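Household chore automation

Household chore automation is the use of machines to do domestic work such as cleaning, washing up, tidying and putting away food. Some parts of this work were handed over to machines long ago. Others are still done almost entirely by hand, and most current research deals with those.

Single-purpose appliances are the oldest group. Washing machines and dishwashers do their jobs well, but a person has to load and unload them. Robot vacuums and mowers move on their own over a floor or lawn and need little attention apart from emptying and charging.

Picking up loose items and putting them where they belong is harder. Objects in a kitchen differ in shape, weight and stiffness, and they are seldom in the same spot twice. Test tasks are therefore kept small, with a few objects, a tray or bowl, and one or two arms fixed at a table. Toy food is common in such tests – it keeps its shape and does not spoil.

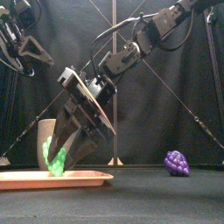

Hannelore Steiner
Contributing editor, home technology
Last revised 6th May

A two-fingered gripper can hold a bunch of toy grapes over a tray, as the black arm does with the green bunch. Real grapes are a different matter. They bruise, come off the stem and slip when wet, and an arm that grips a plastic bunch firmly may crush a real one.

The Flurum trial, run by the firm Baumgartner in its Zustton workshop, covered 13 table-clearing tasks and 322 attempts. Soft goods such as dishcloths gave the most trouble. Cups standing close to other items were often knocked over. The trial ended in April, and its report advised against unsupervised use in homes.

Shop floors are further along. Parts arrive in known positions, and the same motion can be repeated all day. Ruvel, a packaging company, uses 2 arms on its carton line, with a worker on hand to clear jams – up to 5 in a shift.

See also: Dishwasher; Robot vacuum; Bin picking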